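Sleeves, seams and 520 tabards

Three weeks before opening and no uniforms. That was the position at Lanora, a small chain of garden cafes, when I first rang them in May. Nine sites, one new one coming, and every member of staff still in whatever black T-shirt they had at home. Some faded to brown. One with a band on it.

Workwear is dull until you have to wear it. Then it's the only thing you think about for eight hours. Does the collar scratch. Does the apron strap dig in. Where do you put a pen.

I spent a fortnight going between Lanora and the workroom that got the job, Waweru, up a flight of stairs over a tile shop. Long cutting table, rolls stacked to the ceiling, radio on low. They make aprons, tabards, tunics, kitchen trousers. No suits. They turned down suits years ago and don't miss them.

First meeting, all about pockets. I'd expected colour. Colour took four minutes (dark green, done). Pockets took the whole afternoon. The floor staff wanted one big one across the front. The kitchen wanted none at all, because things fall out of pockets into soup. Till staff wanted a small one up at the chest, left side, for the card reader slip. Somebody wanted a loop for a cloth. Everybody then wanted the loop.

So, three garments. A cross-back apron for the floor, a plain bib for the kitchen, and a tabard with side ties for anyone doing deliveries or clearing outside. The tabard was the big order: 520 of them, enough for a change every day and spares for the summer temps. The bib was the smallest run, 111, and the hardest to get right.

Why hard? Heat. Kitchen bibs get washed at sixty, sometimes hotter, every night. Cheap cloth goes like card after a month. The workroom's sample rail had a mix called Plisix, cotton with a bit of polyester, fairly heavy, soft from the start. I was handed a swatch that had been through the wash all winter. Edges fluffy, colour a shade down, but still square. The one next to it had shrunk into a sort of diamond.

Lanora liked it. Didn't like the price. There was a long phone call I was asked to step out for, and when I came back in the bib had lost its contrast binding and everyone was drinking tea.

Fit next. This is where most orders come apart, I was told, and having watched it I believe it. Head office sends a list of sizes. The list is wrong. People put down the size they were, or the size they'd like to be, or nothing. Waweru won't cut from a list any more. They send out a box of try-ons with the size on a coloured tag, no numbers, and staff write down the tag colour. Returns have dropped to almost nothing. Takes an extra week though, and a week was about a third of what they had left.

They did it anyway.

Cross-back straps, by the way. If you take one thing from this piece. A neck loop hangs the whole weight of the apron off the top of your spine, and a full front pocket is heavier than you'd think. Crossed straps put it on the shoulders. Costs a bit more in cloth and adds two seams. Every waiter I spoke to said they'd never go back, and one had been buying her own for years.

The buttons were another saga. First choice was a wooden toggle, very pretty, cracked in the dryer. Second was a metal stud that got hot. They ended up with a plain resin one from Lollus, catalogue number 2902, which I only know because it was written on the wall in marker pen, underlined twice. Four holes, matt, slightly dished so wet fingers can grip it. I have one in my coat pocket now. Good button.

Things I'd have got wrong if it was me ordering:

Length. Longer looks smarter on the hanger and trips you up on stairs. Just above the knee for anyone carrying plates.

Ties. Make them long enough to go round and knot at the front. Short ties come undone and end up in the mop bucket.

Hems on the tabards, which need a bit of weight if they're going to be worn outdoors. Wind.

Spares. Order them with the first run, same dye lot. Green bought in May and green bought in October are two differnt greens and you'll see it accross a room.
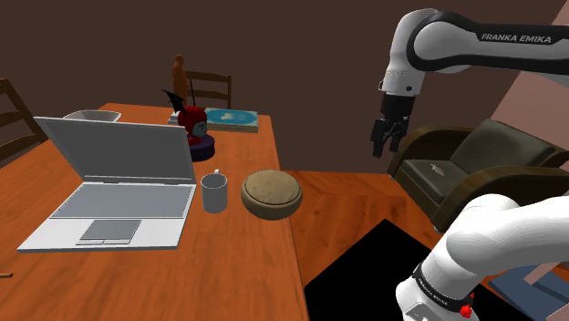
And put some of those spares away in the stockroom before anyone can borrow them. Lanora's went up on the top shelf, in their bags, sorted by tag colour, the evening the last boxes came in.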